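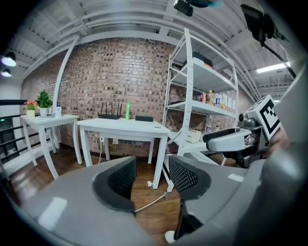 The long wait at Surnex Wharf

When the first flats at Surnex Wharf went on the market, the sales office opened at nine and had a queue outside by half past eight. People had brought folding chairs. The cheapest one-bedroom flats went before lunch, most of them to buyers who had seen only a floor plan and a model under a plastic cover.

Evangelia Katsaros bought one of them. She was renting a room on the other side of the river and had saved for a deposit over six years. Her flat was on the fourth floor of the second block, with a balcony facing the old grain dock, and she was told to expect the keys in April of the following year.

She got them 11 months late.

"I gave notice on my room twice," she says. "The second time my landlady had already found somebody else, so I slept at my sister's with everything I owned in her garage."

Buying off plan has always meant a degree of trust. The buyer pays a reservation fee, then a deposit on exchange, and then waits for a building that may still be a hole in the ground. In return there is a fixed price, and in a rising market that can look like a bargain by the time the doors are hung. In a flat market it looks different. Several owners in the second block were offered mortgages on completion that fell short of what they had agreed to pay, because the lender's valuer had put a lower figure on the flat.

The contract is where most of the trouble sits. Nearly all of them carry a long-stop date, after which the buyer can walk away and ask for the deposit back. At Surnex Wharf the date was set so far beyond the expected completion that a delay of almost a year did not come close to it. Katsaros's solicitor had pointed this out in a letter. She remembers reading the letter on a bus and thinking it was the sort of thing solicitors always say.

The developer, Zullovon, puts the delay down to ground conditions and the loss of a cladding contractor. It has since finished the third block and has permission for two more, which would bring the total to 922 homes. Sales in the new blocks have been slower. The office now opens by appointment, and there are offers on flooring and legal fees.

Along the road at Psarras Court, a smaller scheme by a local builder, things were done another way. Flats were not sold until the roof was on. There are only a few dozen of them and they cost more per square foot, but buyers could walk through the rooms before signing, and the wait for keys was a matter of weeks.

Service charges are the next thing people talk about on the wharf. Katsaros was quoted £1,000 a year when she reserved. The first full bill, sent by the managing agent, Tritine, came in £209 above that, with the extra put down to lift maintenance and insurance for the building. She paid it. Some of her neighbours have asked for the accounts, as leaseholders are entitled to do, and are waiting for a reply.

She has no plans to sell. Two flats on her floor have been listed since the winter -- one has had its price cut, the other has been let instead -- and she would rather not find out what hers is worth. The balcony gets the sun until early evening. A bakery has opened on the ground floor of the first block, and the footbridge to the station, shown on the model as finished, is due to be started after the summer.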